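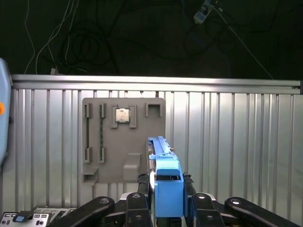 **¿Cuándo estará terminada la renovación eléctrica del edificio Emel?**

Los cuadros de las plantas baja y primera ya están en servicio. La segunda planta se entregará en abril, siempre que la distribuidora confirme el aumento de potencia antes de esa fecha.

## Informe de avance para la Fundación Jusesard

Domingo, 14 de diciembre de 2025
Responsable: Wael Tahiri, Instalaciones Grillis

### Trabajos ejecutados

En este periodo se han tendido 1.166 metros de cable libre de halógenos, casi todo por bandeja en los pasillos. El tramo del patio interior va bajo tubo empotrado, como pedía el proyecto. Se ha retirado el cableado antiguo con aislamiento de tela de las viviendas de la primera planta y se han sustituido 38 mecanismos entre tomas e interruptores.

La toma de tierra se midió de nuevo después de añadir dos picas en el sótano. El valor queda dentro de lo exigido y la hoja de medición se adjunta en el anexo B. Los diferenciales de las zonas comunes se probaron con el comprobador; uno disparaba fuera de tiempo y se cambió el mismo día.

### Incidencias

- Al abrir la pared del cuarto de contadores apareció una derivación sin protección que alimentaba el trastero. Se ha anulado y el trastero tiene ahora su propio circuito.
- El suministro de luminarias de emergencia de Mahrous llegó incompleto. Faltan las de la escalera, con entrega anunciada para enero.
- Hubo que parar tres días por una filtración en la cubierta, ajena a nuestra obra. La segunda planta arrastra ese retraso.

### Presupuesto

El gasto se mantiene en lo previsto, salvo la partida de albañilería. Las rozas del patio han costado más de lo calculado porque el muro es de piedra y no de ladrillo. Solicitamos traspasar 4.000 euros de la partida de imprevistos a esta otra. El importe total de la ayuda no cambia.

### Próximos pasos

1. Montaje del cuadro de la segunda planta y etiquetado de circuitos.
2. Colocación de las luminarias pendientes en la escalera.
3. Inspección inicial por el organismo de control y entrega del certificado de instalación.
4. Sesión breve con los vecinos sobre el uso del cuadro y la prueba periódica de los diferenciales.

Para cerrar el punto 1 necesitamos la respuesta de la Fundación sobre el traspaso antes de que acabe el mes. Las facturas de material y los partes de trabajo están en la carpeta compartida, ordenados por planta. Los planos actualizados de la planta baja se subirán cuando el proyectista los firme.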